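Gondevura teaches its planner to stop dithering

Gondevura has released version four of Stindo, its motion planning package for small robot arms, and the headline feature is that the arm now makes up its mind.

Users of earlier versions will know the problem. Asked to reach past one object to get to another, the old planner would find a perfectly good route, set off along it, find a marginally better one and start again. One customer, the packaging firm Van Loon, logged 3657 replans in a single shift in September. The arm had been asked to move cartons.

The new release adds what the company calls a commitment cost. Once the arm is under way, any fresh route has to be clearly better before the software will switch to it. Lead developer Lukian Shevchuk said the idea took an afternoon to write and most of a year to tune, which he described as "about the usual ratio".
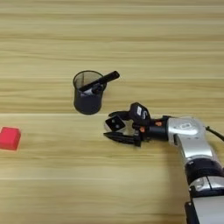

The gripper beside a mesh pen holder, with a red cube at the far left of the table.

Pens, according to Shevchuk, are harder than they look. A mesh cup gives a depth sensor a patchy outline, and anything sticking out of it at an angle tends to be missed altogether. Stindo now pads thin objects with a margin before planning around them, and the margin shrinks as the sensor readings settle down.

Gondevura ran 2462 reaches on its own test bench before the release. It reports 360 replans over the whole set – a figure that would once have covered a slow morning.

Matvii Stetsiuk, who looks after the integration with the Prilenik simulator, was more guarded. The simulator still treats cables as if they weighed nothing and went wherever they were told, he said, and a fix is planned for the next version. He declined to say when that would be.

Existing licence holders get the update free. Saved routes from version three will need converting.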